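The Padilla Reopened, and I Went Twice

The Padilla has been shut for so long that I had stopped looking at the marquee when I drove past. It came back in April with a short festival of subtitled films, and I bought the pass, which got me into everything for one price. I saw less than I meant to. Work ran over on two of the nights and I missed the whole Portuguese program.

The room has 375 seats now. It used to have more, but they pulled out the back rows to put in a proper projection booth and a ramp. I think it was a fair trade. The new seats are narrow, and the person in front of you no longer blocks the bottom third of the screen, so you can read the subtitles.

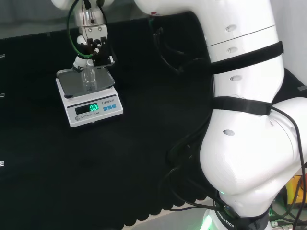

Opening night was Nidus, a slow drama about two sisters who inherit a pharmacy in a mountain town. I liked it more than the people I sat with did. There is a long stretch where the older sister does nothing but weigh powders and write down the numbers, and the director trusts you to stay with it. A small glass bottle on a white electronic scale can hold my attention for a good while, as it turns out I'm that kind of viewer. The ending is rushed. A letter arrives, everybody reads it, and then the credits start.

The Q&A afterward was with Salvador Macedo, who edited the film. He said the first cut was 3 hours long and that the producers asked him to lose the entire winter. He kept one snow shot — the one on the poster — and took out the rest. Somebody asked whether he missed it and he said no, he was tired by then.

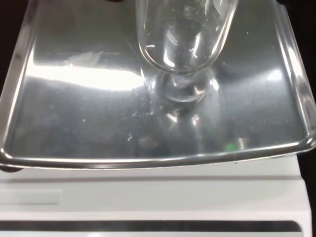 He also talked about sound, and I wish that part had gone longer. Most of the footsteps in Nidus were recorded in his stairwell at home after midnight. The church bell is from a different country. I went home and read up on how common that is, and it is very common.

My second visit was on Tuesday for Gastero, a comedy set in a failing hotel kitchen. It was the fuller house of the two and people laughed from the start. I thought the first half was very good and the second half repeated itself. The head cook has one great speech about soup. The dishwasher has no lines at all and is the best thing in it.

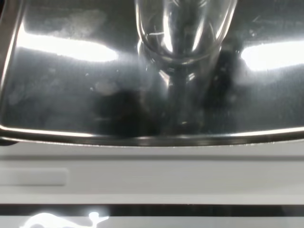

Stainless steel and a chrome faucet.

I would see Gastero again if it gets a regular run, though the subtitles need work. Two jokes about the hotel's name went by untranslated, and the people who understood them laughed while the rest of us waited.

According to the program, the festival sold 3573 tickets last time it was held, at the old location. I don't have a number for this year. The lobby was busy both nights and the line for coffee was too long for one person behind the counter.

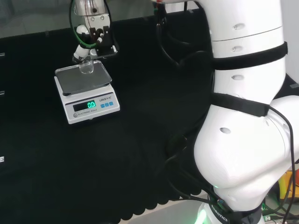 What I still want to see

Zistis is the one I missed and heard the most about. It played once, at 10 in the morning, and a coworker who took the day off for it says the last twenty minutes are worth the ticket. The Padilla's website lists it as "returning soon" with no date. I'll check again next week and post if I manage to get in.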